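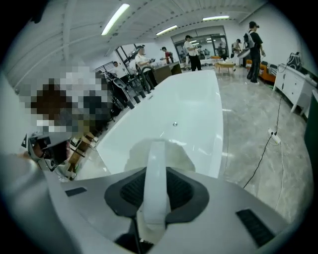 Flinda word lists

I started Flinda in January 2020 because I kept losing my recipe vocabulary. I cook from my aunt's handwritten cards, and half the words on them aren't in my pocket dictionary (or they are, but they mean something about boats).

What's in it

There are 80 plain text files, one per card, plus words.csv, where every odd word gets its own row: spelling, my best guess at the meaning, and the card it came from. Some words have up to 4 spellings — my aunt was not a consistent woman and I love her for it!

Known problems

Fractions got mangled in the dumpling cards. Jingyi Fu fixed most of them, but please check before you bake anything. The soup cards still have the old column names, so rename "sense" to "meaning" if you're merging.

Using it

Take whatever you like, just keep the credits file with it. Lihua Lu typed 40 of the cards and Nadège Gaillard did the French notes, so their names need to travel along.

Corrections are very welcome — send me the card number and the line, and I'll get them into the February update.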